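Bits and bobs from the staff room

Well, the summer newsletter falls to me again, and since Tsung-han Yip has pinched the front page for the Skinner Street bike racks you're stuck with me on the subject of desks. Or really just one table, the white one, and what lives on it these days: a bottle of water and a big green YES button.

The button came out of a Secret Santa in February and I was rude about it at the time (sorry, Safta!). I've come round. Somebody suggests an early lunch, whack. Tonantzin Solís asks if we can have the window open, whack. It's hard to stay grumpy in a meeting with a thing like that within reach, and I say that as a person who enjoys being grumpy in meetings.

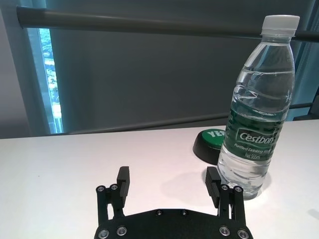
The water is my own little campaign. I've been hopeless at drinking anything but tea, about 45 cups a week if Dwight Bergeron is to be believed, and he does do the milk run so he probably is. So now I keep a bottle standing where I can't avoid looking at it. The Cestbon ones are 555ml, a nice size — enough to feel you've achieved something, small enough to go in a coat pocket if it's a big coat.

My rule is that a YES earns a swig. On a cheerful day I'm never thirsty. On budget days I dry out like an old sponge, so I've had to allow swigs for a "maybe" as well.
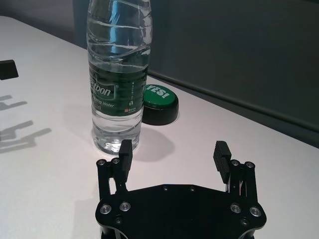
Yung-ching Lui wants to know if we can get a NO button to go with it, and I'm torn. I can see it getting worn out by the end of the first week, mostly by me. If you have strong feelings either way, drop a note in my tray before the Hoditz trip, and please put your bottle lids in the recycling with the bottles, screwed back on.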